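3.2 Containers and their place in the home

Open containers made up a large share of the items we recorded in the Prenelstead households. By open we mean any vessel kept without a lid in daily use, whatever it was sold for. Residents used them for clothes pegs, onions, dog biscuits, spare batteries and, in one flat, unopened mail. The label on the shelf said one thing and the contents often said another. We therefore coded each container twice, first by shape and material and then by what the resident told us it was for.

Interviews were held in the home, usually in the kitchen, and each resident was asked to tidy one surface of their choice while talking. Of the 16 households that took part, four chose a windowsill and the rest chose a counter or a table. Siiri Grigaitė did the coding for the first round and Mārtiņš Priedītis checked it in February. Where they disagreed, the item was discussed and given a single code. Most disagreements were over depth: a shallow tub and a deep tray can hold the same things, and residents used both words for both.

Material mattered less than we had expected from the Luik pilot. Residents seldom moved an item out of a plastic container because it was plastic. They moved it when the opening was too narrow for a hand, when the container tipped over, or when they could not see what was left at the bottom. Pale interiors were mentioned often in this connection. One resident in the Zornotham block told us she had given away a dark brown set and kept the light one "so I can find the last peg."

Figure 4 shows a container of the rounded type, cream-colored plastic with a slight taper and a smooth rolled lip. In our scheme it is coded R2 (rounded, rolled rim, single opening). The color is warmer near the rim and grayer lower down, where less light reaches, and coders were told to record the color at the rim.

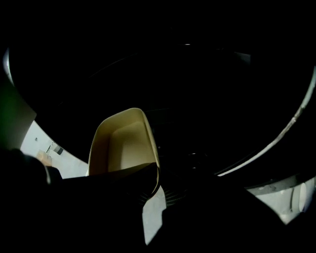 Figure 4. Cream-colored plastic container, upright, code R2.

Residents were also asked where a container went when it was empty. Answers to this question were short and fairly uniform. Empty containers were stacked if they would stack, and otherwise they were put on top of a cupboard or passed on to a relative. Two residents kept theirs under the sink and could not say how long they had been there. We return to storage of empties in Section 4, together with the results from Nemell, where the kitchens are smaller and the cupboards reach the ceiling.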